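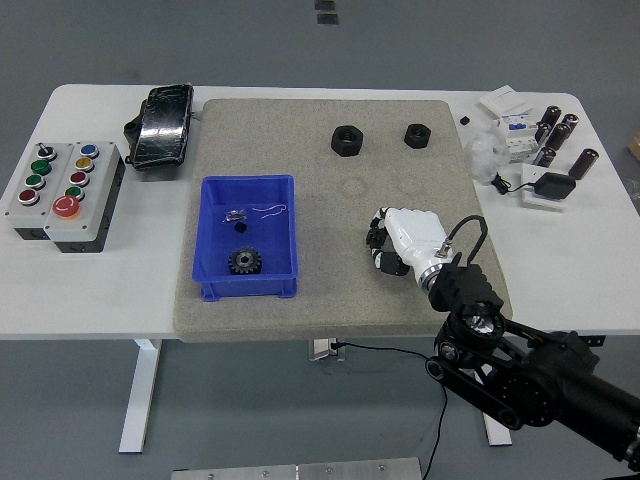 How do you sort a tub of mixed nuts, gears and odds and ends?

Posted by runtonshed in Workshop & Garage

Hello all. I've ended up with a big tub of bits from a clear-out in Runton and I'm trying to get it into some kind of order before Sunday. There are hex nuts in sizes that look nearly the same until you try a bolt in them, black toothed gears, little cubes of goodness knows what, tiny clear packets I haven't opened, and string. So much string! I tip a bit out into a blue plastic bin, pick through it, and half an hour later I've got two nuts to show for it and a cup of cold tea.

I do have a grey speckly mat on a white table so black bits show up nicely, but I keep mixing up the two sizes of nut. Do I sort by size first, or by type? And is it worth keeping single gears at all?

—

spanner_and_crumpet
Type first, always. Nuts in one pot, gears in another, anything with teeth or a hole you can't explain in a third. Only then do sizes. I did a load of 348 pieces last May (yes, I wrote it down, I was off work) and going by size first was a disaster, I had washers in with the nuts and had to start over.

For near-identical nuts, get two bolts you know the size of and stand them up in a lump of Blu Tack. Spin each nut on by hand. If it goes down a couple of turns without a fuss it's that size, and if it binds, stop and try the other one. Takes seconds once you're in the swing of it.

Pull the string out before you start — all of it. It catches on the gear teeth and drags things over the side.

—

Mossop44
just bin the lot and buy new, life is short. Viltness do mixed boxes

—

ilie_lane
Please don't bin it! Gears are worth hanging on to if the centre hole is clean and no teeth are missing. Measure across the teeth and across the bore, write both on a bit of masking tape and stick it on the bag. Mine live in a Flenier drawer unit with 15 drawers and I'd say roughly 2 of them are "don't know".

Leave the little packets shut till the end, by the way. They're often the spares for something and you'll want to keep them together. I do 15 minutes of an evening with the radio on and then stop, otherwise my eyes go and everything looks like an M8.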